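Can a two-finger arm clear a kitchen counter yet?

Warnska
Posted 30 Jun 2022

I run a small bakery with a staff kitchen and I'm pricing a tabletop arm for end-of-shift cleanup: plastic tubs, steel trays, a wire dish rack. Cycle time doesn't matter. I want to know which of these tasks run unattended and which still need a person beside the arm.

Koubek

Depends on the object. Rigid steel trays are fine if the rim is raised enough to grip. Thin translucent plastic is the hard case, for two reasons. Depth cameras read through it or return nothing, and the walls flex under load, so a force setting that holds a full tub will fold an empty one.
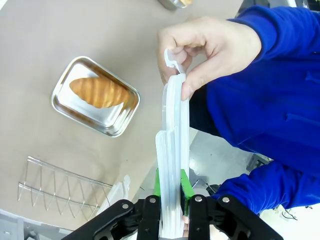

Handover from a person is easier than picking from the table. The person supplies the orientation, and the arm only has to close and confirm contact. We logged 246 handovers of empty tubs and dropped 12. Picking the same tubs off the counter was much worse, and lids lying flat were hopeless. Soft finger pads help. Lower the grip force before you change anything else.

Cavley

Just buy a dishwasher.

Atthorpe

Agree with Koubek on plastic. I'd add that placing into a wire rack is its own problem, as the prongs leave little clearance and a small tilt error jams the tub. Pastry is easy to grip and easy to crush. Keep a person there for now.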